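Stop sending me the newsletter twice

Wrote this on my lunch break so bear with me. Small shops and email. I run the mailing list for one, nearly 200 names, and I'm on the receiving end of far too many others. The state of it is grim.

Take Flistis. Decent tool, fair price, does what I need. But every time you log in it nags you to send more. "Your audience misses you!" No they don't. They bought a kettle in February. They're fine.

The whole trade is built on volume. Plans priced by sends, dashboards that go green when you send, little confetti thing when you hit 5 campaigns in a month. So people send. Then the open rate drops and the advice is, guess what, send again to the ones who didn't open. Same email, new subject line. Trilden has this switched on by defualt. Took me ages to find the setting. 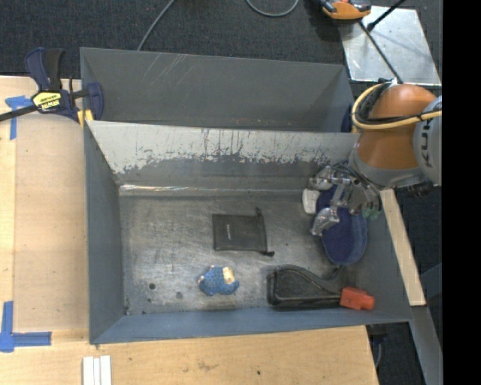 How often should a small shop email its list?

Once a month, unless something has changed that customers would want to know. New hours, a recall, a real sale.

I know the counter argument. Out of sight, out of mind. Maybe for the big retailers. For us, cutting back to monthly cost 2 sales that I could trace and the unsubscribes pretty much dried up. I'll take that trade.

Other gripe, list cleaning. Hirkine charges for dead addresses same as live ones and buries the tool that removes them. I pulled 150 off an old list last year, by hand, in a spreadsheet. Should be one button. Should be the frist button, on the home page, big.

Anyway. Send less, clean your list, turn off the auto resend. Back to work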